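Writing the Handling Rules for Our Shared Gripper Stations
Project report, second-year robotics track

My part of the project was the boring-sounding one, and I volunteered for it. Radka Perić got the training code, and I got the rules. By rules I mean the sheet that says how you pick things up with a hand-held gripper when somebody is going to learn from your recordings later. We called the sheet Mallham, after the street I live on, and the name stuck.

When I started in October there was already a sheet, a single page that mostly told you to wipe the table. Everybody had their own habits. I closed the fingers slowly and let go slowly. Radka snapped them shut. Both ways are fine if you're cooking dinner, but put them in one folder and you get a mess. I went through 409 recordings from the first batch and tagged each one by hand, which took me way longer than I told our advisor it would!

Out of that came 14 draft rules. I won't paste the whole sheet, but these are the ones people argued over:

Start with the fingers open and clear of the object.
Come in along one path. If you miss, back out and start over, no poking around.
Soft produce gets a light close. Leafy things are held by the thick part when you can reach it.
Don't let go until the object is over the spot where it belongs.
If you drop something, stop, mark the take and keep the file.

The last one caused the most trouble. My first version said to delete bad takes, and Vesela Yordanov (our advisor) crossed it out in red. Her point was that you can't say how often people fail if the failures are gone. She was right, and I rewrote it that evening.

Vegetables turned out to be my best test for the wording. A block is a block, but lettuce flops, and "hold the object firmly" means nothing when the object is mostly leaf. I rewrote the leafy rule five times.
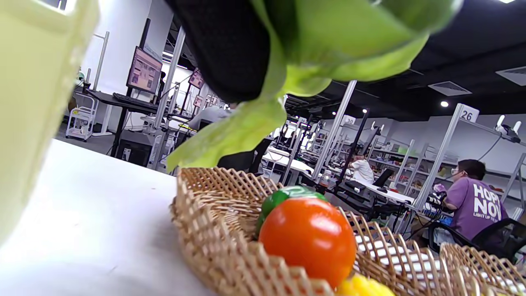 Lettuce at the gripper finger, with the tomato and pepper in the basket.

Next came station rules. The rows are numbered and people sit pretty close together, so I added a bit about keeping your elbows in and your own table tidy, plus a line about writing the station number in the log. I also wanted a rule for how full a basket can be. We never agreed on one, so it says "leave room to let go" – vague, I know.

For the second batch we used the new sheet and collected 760 recordings. I can't claim the rules made the data better, because we also swapped some of the objects between batches and I didn't think to keep the old set. If I did this over, I'd change one thing at a time. What I can say is that tagging went a lot faster, mainly because people marked their own drops.

Still open: left-handed users (I wrote everything as a righty, oops), and whether a second person should check the tags. Radka wants the second check. I'd like to try it on a small batch first and see how often we disagree.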